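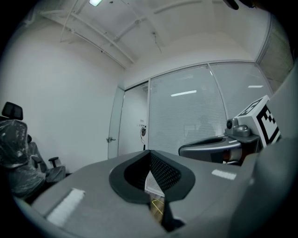

3. Montaje de la pinza en el taller

La pinza Brasstead se montó en el taller compartido de Drarotska durante noviembre. El cuerpo es gris y la abertura en V lleva un borde negro de goma. Junto al dedo derecho va el cubo blanco con marcadores impresos - lo pegamos dos veces, la primera quedó torcido.

3.1 Calibración

Se grabaron 764 fotogramas y se descartaron 56, casi todos por reflejos en el cristal. El ajuste tardó unas 6 horas.

3.2 Pendiente

Falta repetir la prueba de cierre con el dedo izquierdo y pasar los datos al formato de Clovov.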